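4.2 What people keep and why they say they keep it

Households in the Pelska sample owned far more small ornaments than they believed. Asked at the door to guess, most respondents offered a modest figure and a confident nod. The drawers disagreed. Across 90 homes we logged 839 items of costume jewelry, key charms and loose beadwork, and a good share of these came as a surprise to the person holding the drawer handle.

Our coding scheme follows Hayashi in sorting objects by the story told over them, with value left to one side. This was a relief to the coders, as the value was seldom worth recording. Bracelets drew the longest stories. They also drew the most contradictory ones, particularly where two members of a household were interviewed in separate rooms and each remembered buying the same gift. Storage was treated as a variable of its own. A box with a lid was scored as "kept" even when its contents had plainly been left to sort themselves out (Figure 3a). 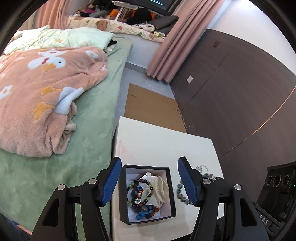
4.3 Objects in use and objects in waiting

The second distinction proved harder to hold. Respondents were asked whether each item was in use, and many replied that it was about to be. We had not planned for this answer. After 30 interviews we gave in and added a third category, "in waiting," which promptly became the largest in the study.

Keychains were the worst offenders. A keychain is supposed to hold keys, and we had supposed that this would settle the matter. In Wollirport, where the second round of visits took place in May, respondents described charms as too heavy for the pocket, too nice for the car, or saved for a house they had not yet bought. One man had moved his keys to a plain loop of string to spare the ring from wear. Figure 3b shows the kind of piece that gave our coders trouble, a split ring with a sparkling chain-mesh charm and a strand of dark beads.
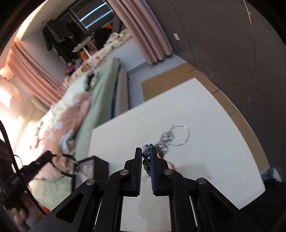
Agreement between coders was lowest for this group and did not improve with training, though it did improve slightly after lunch. Nigel Cropper, who coded the Stunura homes alone, avoided the problem by having no one to disagree with. We have kept his figures separate. Where an item was claimed as both in use and in waiting - a position that several respondents defended with real skill - it was assigned to the category mentioned first, and the rest of the statement was kept in the notes for the analysis in Section 5.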